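Bemevent drum test

The Bemevent drum test, usually shortened to the drum test and in older notes called the sock problem, is an informal bench procedure for comparing robot grippers by having them load a front-loading washing machine. It was first run at the Poirier workshop by Selamawit Gidey and Colton Vachon, who wanted a task that every visitor would understand and every gripper would dislike. The test measures how often an arm can put a garment into the drum and leave again without bringing the garment along.

Background

Gripper comparisons at Poirier had previously used wooden blocks and a tray of plastic cups. By the end of the first winter all of the candidate grippers scored so well on blocks that the ranking depended mainly on who was holding the clipboard. Gidey proposed cloth. Vachon proposed cloth inside something with a rim. The name comes from the project budget line, Bemevent, which had been opened for a different purpose and still had money in it.

Procedure

A run consists of 11 garments, presented one at a time. The arm must pick up each garment, carry it through the door opening, release it and withdraw, all within 30 seconds. A garment counts as loaded when the gripper is clear of the door and no longer attached to it. Cloth hanging over the lower lip is recorded as a drape and scores half, a rule that has produced more correspondence than the rest of the protocol put together.

Dark clothing is considered the hard case. The inside of a drum offers a camera very little to work with except shine and holes, and a navy garment tends to merge with whatever is behind it.
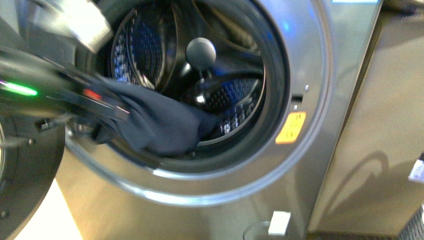
Hendrik Van der Linden has argued that the time limit rewards the wrong habit, as a gripper that simply lets go early over the rim will beat one that takes the trouble to reach the back, and that any test in which dropping things is a winning strategy ought to say so in its title. A footnote to that effect was added to the protocol in February. The title was left alone.

Equipment compared

Three grippers have been through the full series. The first, a parallel-jaw model from Stisura, holds cloth very firmly and has some difficulty with the idea of stopping. The second uses the same jaws with softer pads, made in the workshop, which let go more readily and wear out at a rate described in the log as "Monday again." The third is a three-finger design that performed well on towels and was twice found wearing a pillowcase.

All three were driven first by the stock controller and later by one from Eleo. The Eleo unit slows the arm as it crosses the rim, a feature that testers liked until they added up the seconds. Amrit Lachance afterward wrote a profile that slows only on the way out, when snags are most common. It remains the default.

Camera placement was treated as a separate question. A head camera gives a good view of the opening until the arm enters it, after which it gives a good view of the arm. A wrist camera has the reverse problem, being excellent inside the drum and of little help in finding the drum. Most teams end up with both and complain about the cables.
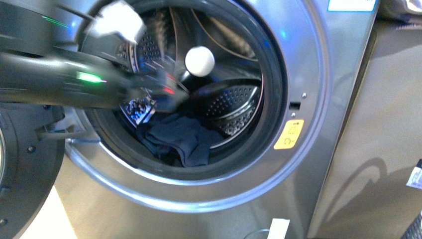

Arm reaching into the drum, with a dark garment over the lower lip of the gasket.

Results

The longest published series covers 607 garments, of which 532 were scored as loaded. The padded jaws did best overall, the three-finger design did best on large items, and the plain jaws did best on the day a potential buyer was present. Sleeves and drawstrings accounted for most of the failures. Drapes were commonest with long garments held near one end, where the last of the cloth was still outside when the fingers opened.

Criticism

Bianca Gavrilă has pointed out that the test ends before the door is closed, and that a household which owned the winning gripper would still have to walk over and do that part. She has also questioned the use of a single washer, whose rim height suits the arm it was tested with rather nicely. A version with a second machine has been drafted. It is waiting on a second machine.

Unloading is outside the scope of the test.

See also

Cloth handling
Wrist cameras
Sock, missing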